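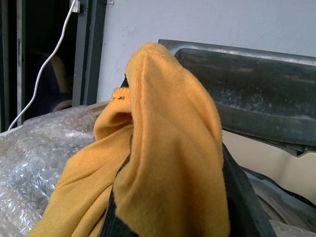
Washing new T-shirts before first wear - do you bother?

marl_pit
Bought 8 plain cotton tees from Prido in the September sale. Label says wash separately at 30. I put the first two in with towels and one of the towels now has an orange tinge down one side. Do people wash new stuff on its own, and how many times before you trust it?

Flimeck
Twice on its own, cold, then in with similar colours. Yellows and oranges aren't too bad in my experience. Reds and navy are the ones to watch.

oddsock264
I never wash anything separately. Everything goes in at 40 with a colour catcher sheet. Eleven years in this house and I've lost one pillowcase.

Flimeck
Colour catchers are fine for a bit of loose dye but they won't save a white towel from a new dark shirt. I wouldn't rely on them.

oddsock264
Well they've worked for me. A full wash for two T-shirts is a waste of water and electric.

tansy_lane
You don't need the machine. Washing up bowl, cool water, leave the shirt in for half an hour and look at the water. If it's clear, put it in with the rest. If not, change the water and go again.

marl_pit
Tried the bowl with the third one. First water was like weak tea, second was nearly clear. Does salt or vinegar do anything? My mum always used salt.

tansy_lane
No. Salt is used when dyeing some cottons, but it doesn't fix a shirt that's already been dyed and sold. Vinegar doesn't either.

pegbag
I'd disagree on vinegar. I put a cup in with all my new things and the colours stay brighter.

tansy_lane
Might help with hard water residue, so they could look brighter for that. It isn't setting the dye though.

pegbag
We're in Trunulthorpe and the kettle furs up in a week, so that could be it.

Flimeck
On the towel - don't tumble dry it. Wash it again by itself while the dye is fresh. Oxygen powder soak overnight if the care label allows.

marl_pit
Too late, it went on the line yesterday. Will try the soak anyway. I've got a 500g tub under the sink somewhere.

oddsock264
Or keep it for the dog.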